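Cell 2 - left arm, Tuesday

Well, the left gripper is back together and I only lost one screw (found it again, in my sleeve). Writing this up before I forget which things I changed, and so that Anayeli doesn't have to decode my masking tape labels again when she's on tomorrow morning.

The complaint in the log from last week was that the left arm grabs nicely in the middle of the table and then goes vague near the edges. Closes a touch late, one finger touches before the other, object swivels, swearing follows. I'd blamed the calibration, Anayeli Nava blamed the fingers, and I'm sorry to say she was mostly right. The left finger had worked itself a bit slack on its mount. You couldn't see it by looking but you could feel it if you wiggled the tip, so from now on wiggling the tips goes on the start-up list.

What I did, in the order I did it:

Powered down at the wall, waited for the Guter supply to stop humming, took both fingers off. Cleaned the old threadlocker out of the holes with a pick. It was like dried honey in there. New threadlocker (the blue Tzavaras stuff from the second drawer, please put it back in the second drawer), fingers on, nipped up by hand, squared them against the little steel block and then did them up properly. Left it 90 minutes over lunch before letting it move.

Then re-zeroed the gripper. Open count came out at 831, which I've written on the tape on the controller and in the config. The old value is commented out underneath it if anyone wants to go back, but I wouldn't!

After that I brought it in next to the wooden pieces with the fingers open and had a good look through the wrist camera.

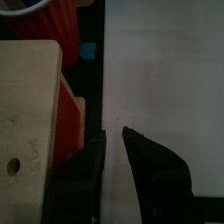
Photo: left arm wrist cam, Cell 2 notebook

I'm fairly happy with that view. Both fingers come up from the bottom where I want them, there's a clear gap between them with the pale surface showing through, and the block with the hole doesn't hide the tips. The right fingertip looks a bit ragged in outline. I went back and forth about whether to swap it and decided to leave it alone for now, partly out of laziness and partly so I'm only changing one thing at a time. There's one spare pair in the Redbridge box and I've asked for more. If it starts snagging on anything soft, swap it and write the date on the bag.

Exposure I left as it was. The big pale area on one side and that black band on the other is a rotten combination for auto, so it stays on manual. Whoever turned auto back on in March, I forgive you, but please don't.

Next job was cables. I'm a bit of a nag about these. The loops on the upper links need enough slack for the elbow to fold right over, but if they hang too low they catch on things when the arm comes back up. I ran the left arm slowly through its whole range with my hand near the stop button and watched every loop. One clip moved up a link, the rest stayed put. Did the same with the right arm while I was there, no changes. The loop off the top of the small camera unit on the left arm looks dramatic but it needs all of that length, so don't tidy it!

Then I put both arms over the table for the reach check, with the usual jumble of objects out. I like having the low bowl at one side and the tall-handled clear container way over at the other, it makes you notice straight away if an arm is favouring its own comfortable bit of table.
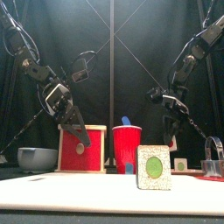 Both arms down for the reach check, left fingers at the red box.

Ran the short Sundutholm routine with the two arms taking turns, 264 moves all up. No faults logged, no late closes, and the fingers were touching together every time I bothered to crouch down and check. The knob on the red box was the one I cared about, being round and a bit of a pain to hold, and the left arm got it cleanly. The speckled foam block is still the easy one. The little cube on the board I'm less sure about. The right arm approaches it nearly straight down and I reckon it could do with coming in a hair slower, but that's a right arm problem and today was left arm day.

Still to do:

Wiggle test both left fingers tomorrow before power up, now the threadlocker's had a full night.
Wipe the wrist camera lenses (dry cloth first, no spray anywhere near the servos).
Slow the right arm's last bit of approach and rerun.
Find out where the long 2 mm hex key has gone. It was on its hook at morning tea and it isn't now.

Anayeli, if the zero looks off to you, ring me before you change it. I've got the before and after numbers on my bench in the green folder.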